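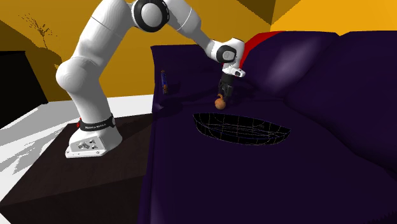 Teleoperation in the simulated living room: notes on the August collection

3 September 2025
Madhu Dubey

The living room set is the second of the household scenes to go through remote collection, after the kitchen counter. The task is pick and place: a small object goes from the seat of the sofa into the black basket. The arm is the Franka, mounted on the table at the side of the sofa and driven by one operator with a hand controller. All of it runs in the simulator, so a reset costs a key press and the contact model has to be watched more closely than it would be on a bench.

Operators were Iason Makris, Myrto Tzanetos and me. Each of us recorded 100 attempts in blocks of 16, with the last block left short. The recorder, Serkumano, stores joint positions, gripper width, the controller pose and the text of the instruction. It does not store the operator's view, and this caused some trouble later when we wanted to know why an approach had been chosen.

Controller mapping. The scale between hand and gripper was set at one to one for the first few blocks. Reaching over from the table to the middle of the seat then took a wider sweep of the hand than was comfortable, and operators began using the clutch partway through the move. Every use of the clutch leaves a pause in the trajectory. A policy trained on those recordings copies the pause, usually in mid-air and for no purpose. Myrto raised the scale for the long move and dropped it back for the last part of the descent, with the change tied to height above the seat. Clutch use fell to almost nothing. The blocks recorded before the change have been kept but tagged, and should be left out of training unless the pauses are trimmed.

Approach to the object. The agreed approach is from above with the fingers pointing down. It sounds too obvious to write down, but Iason's early recordings came in at a tilt to get a better look at the contact point, and the wrist then had to be straightened during the lift. Straightening under load moved the object in the fingers. With the rounded object in particular, the grasp should be closed at or just under the widest part. Closing higher squeezes it downwards and it rolls. Where the object starts close to the rear rim of the basket there is not much space for the fingers on that side, so turn the gripper before descending. Do not turn it once the fingers are down.

Release. Lift clear of the rim, move across, lower, open. The basket is shallow and objects dropped from a height tend to leave it again. We had written the success check as "object inside basket volume at the moment of opening", and it passed a number of attempts in which the object bounced out immediately afterwards. The check now waits for the object to come to rest. Seven of my own attempts changed from pass to fail under the new rule.

Bad attempts. Keep them. A missed grasp followed by a second try is useful data as long as the second try is deliberate. If you lose track of the gripper and start hunting, stop the recording and reset. Please do not edit the instruction text after the attempt to match what happened.

Lighting and colour. The sofa is very dark and so is the basket, and in the shaded parts of the seat the near rim was difficult to judge in the headset. Theano Panagiotou has added a brightness setting to the operator's display. It has no effect on the rendered images used for training, which stay as they are.

Training on the cleaned set has started under Titer. There are no results worth reporting yet. The next scene goes to Evanthia Bakalis, who would like some 6 hours of operator time and will circulate a sign-up sheet. Anyone who has not used the variable scale should do a practice block first.

Comments

Evanthia Bakalis
Is the height threshold for the scale change fixed, or read from the scene? My surfaces are at different heights.

Madhu Dubey
Fixed at present. Myrto has a version that measures from the nearest surface under the gripper. Ask her for it before you start.

Iason Makris
For the record, the tilted blocks do train. They just train badly on the round object.

Theano Panagiotou
Brightness resets to default when the headset sleeps. Known, on my list.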